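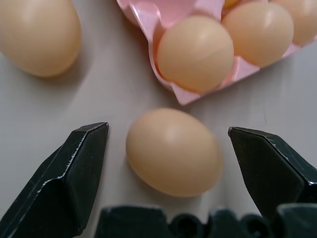

Skornside egg packing, progress note to Prerico
From: Marta Onyshchenko
Period: up to end of December

Short one this time, sorry, orders went up before the holidays and I'm writing this between deliveries. Spreadsheet to follow from Petro.

Where we are

Households on the weekly list now 122, target was 136 by end of period. So short. Two apartment blocks we expected to sign up together have put it off until after New Year. Volodymyr is going back to them, I think we get most of it in the next period.

Eggs out the door: nearly 3000 in December. Best month so far. Hordiienko farm delivered every time except one morning when the van wouldn't start, and they made that up the same evening.

Packing room

Packing table is in use. Two flat boards laid side by side, light colored, wood edge strip along the front. Cheap fix but it does the job. We had budgeted for a proper counter and I'd like to hold that money back for now, see below.

Changed over to the pink plastic egg trays. The old cardboard ones went soft in the cold room and we were losing eggs from the bottom layer. Rokar sent 40 trays, all recieved, none damaged. Families bring them back on collection day, most of them anyway. Washing is extra work we hadn't put in the plan, it takes Anneli most of an hour after each collection and she's doing it at the sink in the hall kitchen. Need a drying rack.

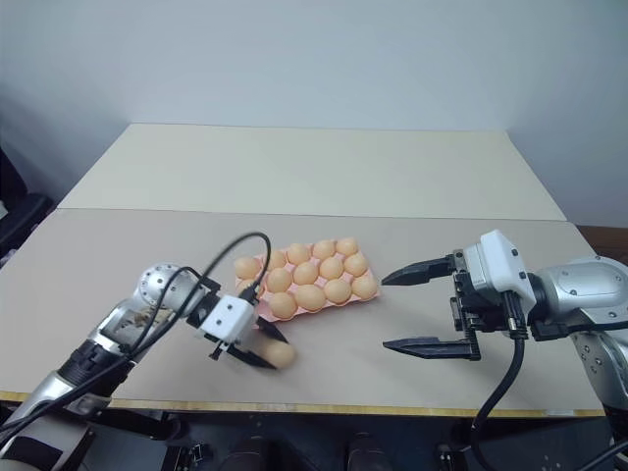
Packing table with one of the pink trays, tan eggs from this period.

Breakage

Down, but I don't have a clean figure. We changed how we write it down halfway through the period (before, cracked eggs went on the same line as dirty ones) so comparing the two halves is no use. Valentyna has set up a new sheet, cracked / dirty / odd size in separate columns. Next report will have real numbers.

What does seem to matter is the last step, setting eggs into the tray. Hairline cracks are hard to see on the tan shells. Valentyna wants every egg looked over before it goes in a cup, and again when the tray is full. Slower. We're keeping it. 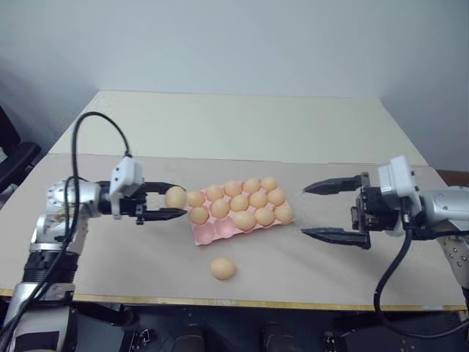
Part-filled trays were another problem. They were getting stacked with full ones and going out to families short. New rule from mid December, a tray stays on the table until every cup is full, or it gets a paper slip with the number on it. No complaints from families since, touch wood.

Money

Trays came in under the line. Fuel over, mostly the extra runs to the east side. Counter not bought. I'd like to ask if the counter money can go to the drying rack and a second lamp for the cold room. Total stays the same. Need a yes or no before we order, Rokar only hold a price for so long.

Still open

- Cold room thermometer reads high, replacement ordered, not here yet
- Sign-up form in Ukrainian is done, Finnish version with Anneli for checking
- Insurance renewal, waiting on there office to call back
- Two blocks, Volodymyr, as above

Petro will send receipts separately, the scans are big so they may come in two emails. Call me if anything is missing, mornings are best.

Marta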